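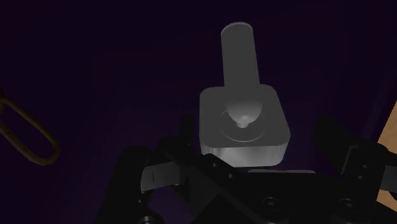

Wednesday, September, 8:40 in the morning

The stick unit for the Jelska trainer is still drifting at center, and I could not finish the calibration yesterday. When I let the stick go from the left side, the reading comes back to one value, and when I let it go from the right side it comes back to another value. The outside shape we have agreed and I do not want to open this discussion again: squarish base with rounded corners, a tall stick with a flat round top, and the collar like a bulb where the stick goes into the base, with the thin ring around it. So whatever I do must be done under the collar. Noboru asked again if we can make the collar bigger. No, please.

Yesterday in short, for Yến who was away. I took unit 4 apart and cleaned the old grease from the pivot. It was the grease from Vandenberghe, the yellow one, and it had become sticky like honey. I put the thinner one, very little. Then I assembled and measured again. The difference between left return and right return became smaller but it did not disappear.

Values at center, raw counts from the sensor, same cable and same supply:
From left, before cleaning: 2,146
From right, before cleaning: 2,109
From left, after cleaning: 2,138
From right, after cleaning: 2,117

The middle should be 2,128, so at least it is now nearly symmetrical. Before, I was thinking the magnet is glued not straight. I do not think so any more, but I did not check it with the jig, so it remains open.

10:15. Sigrún came by and pushed the stick with one finger for some minutes without saying anything. Then she said the spring is too weak for this length of stick. She has right, I think. We took the spring from the old short model and only made the stick longer. With a longer stick the hand feels it softer, and also the weight on top pulls more to the side. In the drawer of Evico samples there are 7 springs which fit the seat. I marked them with tape, A to G. Springs A and B are from the same bag, so probably I will measure only one of them.

11:50. Spring C is clearly stiffer. Return is clean, both sides inside 6 counts. But it makes a click when it passes the center - I hear it and I also feel it in the thumb. Meinir will not accept a click. She wrote in her last comments that the students must not learn the center position by ear, and I agree with her.

Spring E, return inside 9 counts, no click. Feels good. I did 400 full circles with the small motor arm from Prosach and measured again, and it was 11 counts. The limit in our own sheet is 12. It is not comfortable so near to the limit, but the dead zone in the software can cover it.

14:30. Lợi says the dead zone should not be used to hide a mechanical problem. We had a little argument, friendly. His proposal is to use spring E and polish the seat, because the seat has marks from the cutter which I can feel with the nail. I will try this on unit 5, so unit 4 stays as it is for comparison. Please do not take unit 4 from my bench.

To do:
- polish seat on unit 5, only with the fine paste
- check magnet with the jig, units 4 and 5
- ask Evico if spring E is still in production, the bag has no date
- Yến: can you look if the cable exit can turn to the back side? Meinir asked two times already
- write the grease name in the assembly sheet, the old name is still there

16:50. Seat polished, unit 5 is closed and standing overnight with the stick held to the left. I will release it and read the center tomorrow before coffee.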